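Pramora Large Rimmed Tray, White
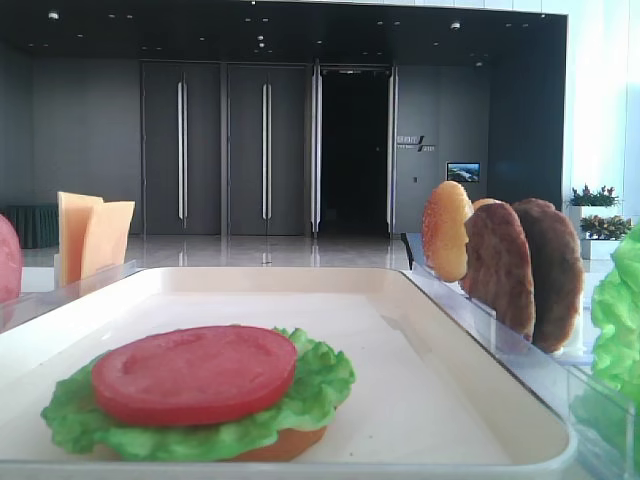
Bun, lettuce and tomato made of food replicas, stacked near the front of a white tray.

We've been fans of a good tray for years, and the Pramora is the one we keep coming back to. It's wide, it's plain, and it does so many jobs around a house, a nursery or a craft table that we've nearly stopped thinking of it as one product. If you've ever chased beads across a kitchen floor you'll already know why a raised rim matters!

The base is level right up to the corners, so a jigsaw or a row of seedling pots will sit properly all the way out to the side. The corners themselves are curved, and that makes wiping down much quicker - one pass with a damp cloth and you've got the sand, the glitter and whatever else was in there. Dried poster paint comes away after a short soak. Permanent marker doesn't, so do keep the lid on those.

It's a big tray, so please measure before ordering. The long side is 89 cm. That fits nicely across most dining tables but it won't go in a dishwasher, and it only just goes under our kitchen tap at an angle (we do ours in the bath). When you're done with it, it slides behind a sofa or down the side of a wardrobe.

What people use it for

Potting up in February, mostly, going by the letters we get at this time of year. Compost stays where you put it and you can carry the whole lot out to the greenhouse afterwards. After that comes messy play: dried rice, water beads, shaving foam, toy kitchens and cafés. Model makers like the pale base for finding small dropped parts, and we've heard from a bookbinder who uses hers upside down as a pasting board, which we'd never have thought of and rather love.

One thing it isn't meant for is heat. Don't put hot pans on it and don't leave it against a radiator, as the base can bow and it won't go back.

Which size?

The Large is on this page. The smaller version is the Hirine, with the same rim and the same finish, and it suits one child or a windowsill. If you want legs, the Ferreira stand takes the Large only. It folds flat and has 2 heights, one for standing and one for sitting on the floor. The old Nelo stand won't fit, sorry, the lugs are in a different place.

Details

Long side: 89 cm
Colour: white
Indoor and outdoor use, bring in during frost
Guarantee: 2 years
Item no. 358

Page checked by Bernadette Halvorsen, Feb 28, 2026

Comments

moth_and_barley
Had mine since last spring and it's been out in all sorts of weather. A few scratches from the trowel but still flat. Would buy again.

Jan T
Does the Hirine sit inside the Large for storage? Short of space here.

Bernadette Halvorsen
Hello Jan, yes it does, with a bit of room to spare. Put a tea towel between them if you're fussy about scuffs.

Jan T
Perfect, thank you

pippin62
Bigger than I pictured, should have read the bit about measuring. Grandchildren delighted though. We did a farm in it with oats and now there are oats in the hoover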